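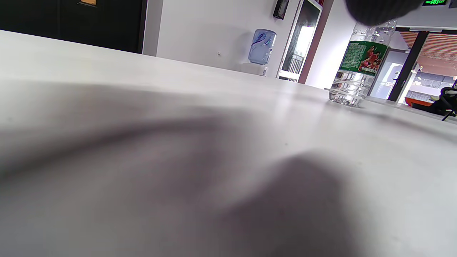 Section 2. Assembling the Van Wyk recliner

Before you start

Unpack both cartons and check the parts against the list inside the lid of the smaller one. The Utex hardware bag holds 8 bolts, two spare washers and a hex key. If anything is missing, contact Zitance with the model number (2,069) and the name of the store.

Allow 2 hours. Work on carpet or a folded blanket so the fabric does not pick up marks from the floor.

Caution: The footrest is under spring tension. Leave the red strap on until step 6.

Attaching the back and arms

1. Lay the seat base on its front edge with the mechanism facing you.

2. Slide the left arm onto its two brackets. Put in the bolts and turn them by hand until they catch. Do not tighten them yet.

3. Do the same with the right arm. The arms are marked L and R under the dust cover, as seen when sitting in the chair.

4. Stand the base upright. With a second person, lift the back and lower it onto the metal posts until both sides click. Pull up gently to check. If one side comes free, lift the back off and start this step again.

5. Tighten all the bolts with the hex key. Stop when they are snug. Power drivers can strip the inserts, and this is not covered by the warranty.

6. Keep your hands clear of the footrest and cut the red strap.

Note: The back flap closes with a touch fastener along the bottom of the frame. Smooth it down from the middle outward.

Placing the chair

Leave enough space behind the chair for the back to recline without touching the wall. On hard floors, fit the Ustness felt pads supplied with the chair.

First use

Sit down and work the lever a few times. The mechanism may feel stiff for the first week. Creases in the seat cover come from packing and will ease with use. Do not iron them.

Check the bolts again after a month, then once a year. For cleaning, see Section 3.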